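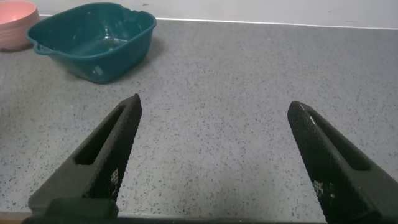
Re: [kitchens-list] the arm on the rice bench, what happens to prep

Aleksandra, sorry, reading this between deliveries so will be quick. You asked what changes for the prep side at Fodstead once the arm takes over portioning, and the notice from upstairs didn't really say. Short version: nobody's hours go down before November, I have that in writing. What does change is how we leave the bench. Teal basin and pink bowl go at the back near the wall, like they are there, and the front stays clear so the fingers have room to come in. We've all been used to shoving things wherever theres a gap. That stops.

On 8 May 2022 Aleksandra Czerwiński wrote:
> Can someone tell us straight what this means for the early shift?
> Hokgate got theirs last year and the two women on portioning
> ended up wiping down and fetching for it all morning. Same pay,
> yes, but dull as anything and they had no say in it. I don't mind
> the machine. I mind standing next to it waiting for it to get
> stuck. Also who answers for it if a portion is short? Me?

Taking those in order.

Wiping and fetching. Fair worry, I rang Hokgate and they said much the same. We've asked for the bench to rotate, so up to 50 minutes on it then you swap. Nowakowski has agreed for the trial, not beyond. Push him on it please, he listens more when it's not only me. 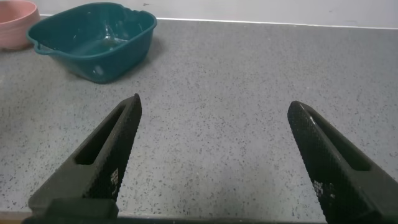 Bowl and basin at the back, fingers open.

Short portions. Not you. Pandolard set it up and they get the log, anything under weight goes to them with the tray number. Don't re-weigh by hand unless asked, otherwise we're doing the job twice and it looks like the thing works better than it does. Target is 600 portions a shift, we did 58 on the first go, so make of that what you will.

Spills. It can't be left to whoever is passing. Grains on the counter want clearing between runs and that has to be counted as work, with time for it on the sheet. At the moment there's no line for it at all. I've asked for 6 minutes a run, got told "we'll see".

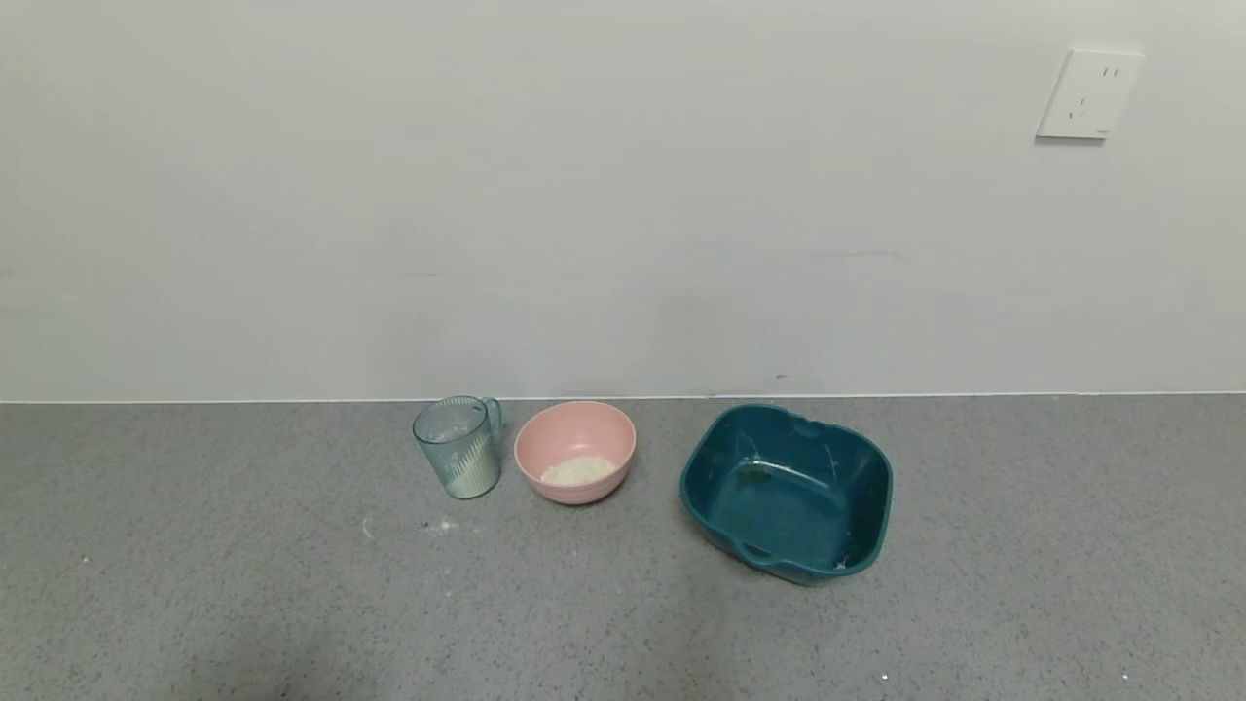
Cup, bowl and basin in a row. White bits on the counter by the cup.

Training: everyone on earlies gets it, agency included. If you're told otherwise tell me. You should come out of it able to stop the arm yourself without ringing anyone, that was the one thing I wouldnt budge on.

Still no answer on whether the portioning grade stays once people are mostly minding it. I think it should, you need to know the job to see when it's going wrong. Will raise it again with Nowakowski when he's back.

Anything else send to the list not just me, my inbox is a state.

Mieczysław Sadowski
Fodstead, prep and wash-up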